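Renting at Orance Court: Frequently Asked Questions
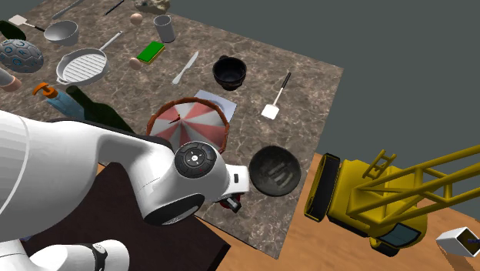
Square tabletop, brown marble texture, with saucepan and spatula

How do I apply for an apartment?
Fill out the form at the Hudia Rentals office or ask us to mail you one. Every adult who will live in the unit needs a separate form.

Is there an application fee?
Yes, $60 per adult. It is not refundable.

How much is the security deposit?
$700 for a one-bedroom. Two-bedroom deposits are listed on the rate sheet.

Are pets allowed?
Cats and small dogs, up to 2 per unit. There is a one-time pet fee of $200. Pets must be listed on the lease.

Where do I park?
Each unit has one space in the Jarnerier Street lot. Guests may park on the street.

What utilities are included?
Water and trash. Electricity and internet are set up by the tenant before move-in.

Can I paint the walls?
Only with written approval from the office.

How do I give notice?
In writing, 60 days before you plan to leave. Notices can be dropped in the office mail slot after 5 p.m.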